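Cliltano Recording Project: Frequently Asked Questions

What are you collecting?
Examples of hand work, seen from head height, for a learning system called Prenico. The current task is folding plastic shopping bags at a store checkout. Yes, it has a budget.

Why bags?
A box stays where you put it. A bag has opinions. Prenico did well on boxes and got a little smug, so we moved on.

How long is one example?
Most run about 22 seconds. Start with your hands at rest, flatten the bag, fold it, press it down, stop. Please don't add a flourish at the end. Prenico learned one from us last July and we are still getting it out.

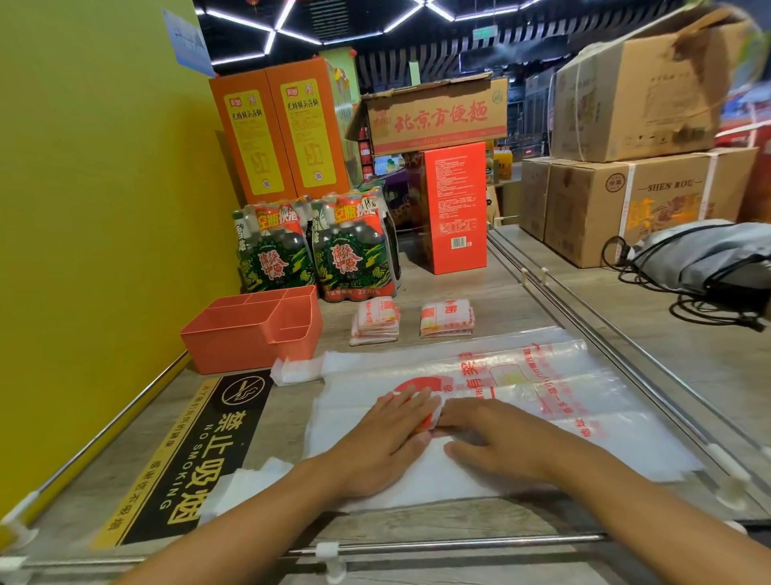

Bags that spring open again are fine, and so are second tries. Keep going and let the recording run. We throw out examples only when the hands leave the view for more than 5 seconds.

Should I tidy the counter first?
No. Stores have things on their counters, and a system raised on bare tables is helpless in a real one. Leave the signs and the stock where the store keeps them.

How many examples do you have?
The bag set stands at 814. Flestis, the team that trains on them, would like more, as it has every time we've asked.

Do I have to fold the same way each time?
Please don't. Ten people folding ten ways is the whole idea. Smooth with your palms, your fingertips, whatever you'd do at home.
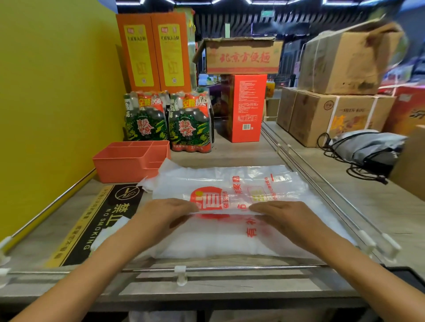 Haslam wrote in to ask whether left-handed folding counts, having been told at another project that it "confused the model." It counts. We're short of it, so please send plenty, and let the model be confused on our time.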